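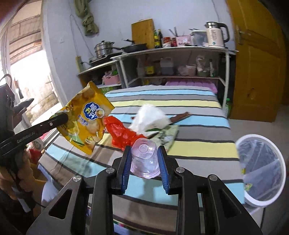
Toàn Đoàn reckons the hard part of tidying a table is deciding when to let go, and I've never managed to talk him out of it. He wrote that in the margin of my first draft, right where I'd claimed the hard part was grasping. So I rewrote the chapter (thanks, Toàn) and now it starts with release.

Chapter 6: Knowing When You're Done

By now your planner from Chapter 5 can pick a target and close the jaws on it. Lovely! But a cup and a bag of crisps don't behave the same way between two ridged pads. The cup keeps its shape until you squeeze too hard, while the bag sags and slides and changes its outline every time you move, so the perception code has to keep asking what it's holding.

We'll use the Sundorari logs all the way through. There are 416 episodes in the set, and I've held back 90 for testing, so please don't peek at those until section 6.4. Each one is a table-clearing job with two hand-held grippers, and your labeller's task is to mark every time step as approach, hold, release or idle.

Idle is where my own code fell over. Open jaws above a striped cloth with a couple of flat wrappers on it: is that the end of a release or the start of an approach? Have a think before you read on.

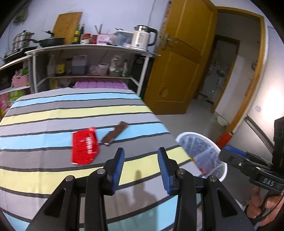
6.1 Labels from jaw width alone

Let's start with the laziest thing that could work, a single threshold on the gap between the pads.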